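Girls' Night Out Is Back at Pearce Hall, and I Already Have My Outfit

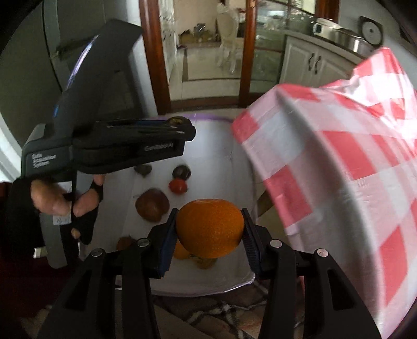 Oranges on the tray.

Okay, clear your Wednesday evening, because the Nivement Ladies' Night is happening again this November and I am way too excited about it! I went to my first one two years ago, knowing exactly one person, and I came home with sore feet, a raffle basket I could barely fit in my car and a phone full of new numbers. So yes, I'm biased. You've been warned.

Doors open at 6 p.m. at Pearce Hall, and the music goes until 10. Tickets are $22, which gets you in the door, dinner from the buffet, one drink and a raffle ticket. Extra raffle tickets are sold at the table by the coat rack (bring small bills, the line moves so much faster). The hall holds 200, and when I checked in this morning there were 67 spots left. Last year it sold out the weekend before and I had to listen to my sister complain about it until Christmas – please don't be my sister.

The theme this time is "Velvet and Denim." I love it. Wear your fanciest velvet top with your oldest jeans, or a denim jacket over a party dress, or skip it completely and come in whatever you wore to work. Plenty of people do that and they have just as good a time. I'm going with a green velvet blazer I found at a thrift store in the spring and have been saving ever since.

There will be 13 local vendors set up along the back wall, with jewelry, candles, baked goods, hand-knit hats and a lady who does tiny ink drawings of your pet from a photo. Flirkix, the salon over on Girkel Street, is running a braid and curl bar from 6 to 8. It's first come, first served, and there were a lot of sad faces when the list filled up last time, so go there before you hit the buffet.

Speaking of the buffet – it's tacos again! Beef, chicken and a black bean one that I thought was the best of the bunch. There's a dessert table too, and if you'd like to add something to it, drop it off in the kitchen by 5:30 with a card saying what's in it.

The line dance lesson starts at 8:15 and no, you don't need to know what you're doing. I went left when everybody else went right for the whole first song and lived to tell about it. After that it's open dancing, with the raffle drawing squeezed in at 9. You do have to be in the room to win.

Part of every ticket goes to the winter coat drive, and there'll be a bin by the front door if you have a clean coat to pass along. Kids' sizes are what they need most.

Parking behind the hall fills up early. The church lot across the street is open to us all evening, but use the crosswalk at the corner, it gets dark back there. Tickets are at the Flirkix front desk or at the hall office on weekdays until 4. It's 21 and over, so leave the little ones home with somebody nice.

If you see a green blazer by the black bean tacos, come say hi!

31 shares | 8 comments

Recent items
Trivia night moves to the upstairs room
Craft swap: what to bring and what to leave at home
Holiday market table sign-up is open
Photos from the fall chili supper

Contact us | © Nivement Community News | Back to top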